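Bench robots get a house rulebook at Kuusk, and I think it's a good one

Posted 26/11/2023 by Tamsin Kowalczyk

I've been grumbling for a while that small two-arm setups fall between the cracks. The big yellow machines behind fences have thick binders of safety rules, and the little arms you bolt to a table have whatever the last person wrote on a sticky note. So I was pretty happy when the folks at Kuusk sent over their new working rules for tabletop arms, which go live this week for every bench in the building. I read the whole thing on the bus (it's 15 pages, with big margins) and I have opinions!

The part I liked best is on handovers and close work. Any time two arms are going to share the same patch of table, the people running the bench have to write down which arm has the right of way, and the other one holds its spot until the first is clear. Speeds come down too. Once both grippers are inside the shared area they run at 19 percent of full speed, and you need a second person to sign off before that number goes up. Kyung-tae Wi, who put most of the text together, told me the first draft had no number at all, only the word "slow," and every bench had read it a different way.

Then there's a section on thin and breakable stuff, paper and glass mostly. Grip force gets set with the actual item you're going to use, at the start of each shift, and written in the log. You don't get to borrow yesterday's setting. If paper tears or glass chips, you stop, clear the table by hand with the power off, and start a new log line. I've swept up enough tiny bits of glass in my life to be fully behind that one.

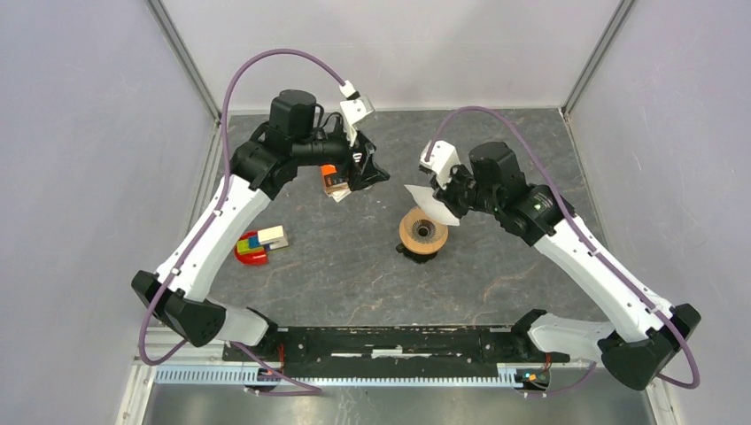 Small items, close quarters, and a paper filter over cut glass in the second one.
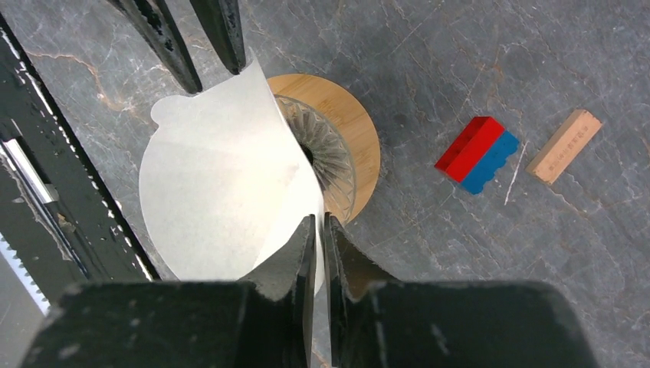
Arlo Whitfield wrote in after I shared a few of the rules on our mailing list, and he isn't sold on the speed limit. He'd like to see it tied to what the arms are carrying, so that a pair moving foam blocks wouldn't have to crawl along like a pair moving a glass, and he worries people will quit reading the rules if they feel too strict for the easy jobs. He does agree with the right-of-way part and says his own bench at Gradico could stand to copy it.

I see his point, and I went back and forth on it myself. But a bench rarely sticks to one kind of item all day, and I'd hate to be the person who forgot to switch the limit back after lunch. Kyung-tae says they'll look at it again in June, once they have a decent pile of logs to go through. Until then it's one limit for everybody.

A few other bits from the document. Cables get a look along their full length before the first run of the day, with the arms moved by hand through their reach so you can see where a loop might snag. Anything on the table that isn't part of the task has to be listed in the setup note, or else it gets put away. The stop button has to be where the operator can hit it without leaning over the work surface. And nobody reaches in while the arms are powered, even if they look parked. That last one was already a rule, but now it's on page one in big type.

New operators will get about 90 minutes of training, half of it at the bench, and people who already run the arms have to come to the bench half too. (Yes, me included. I asked if I could skip it and got a very polite no.) Sign up with Gwendolyn Dunleavy, room 909, and bring your current setup note along so she can go over it with you.

If you want a copy of the rules for your own shop, Kuusk is fine with people borrowing them as long as you change the contact names. Ask for the short version if you only want the checklist, it fits on two sheets.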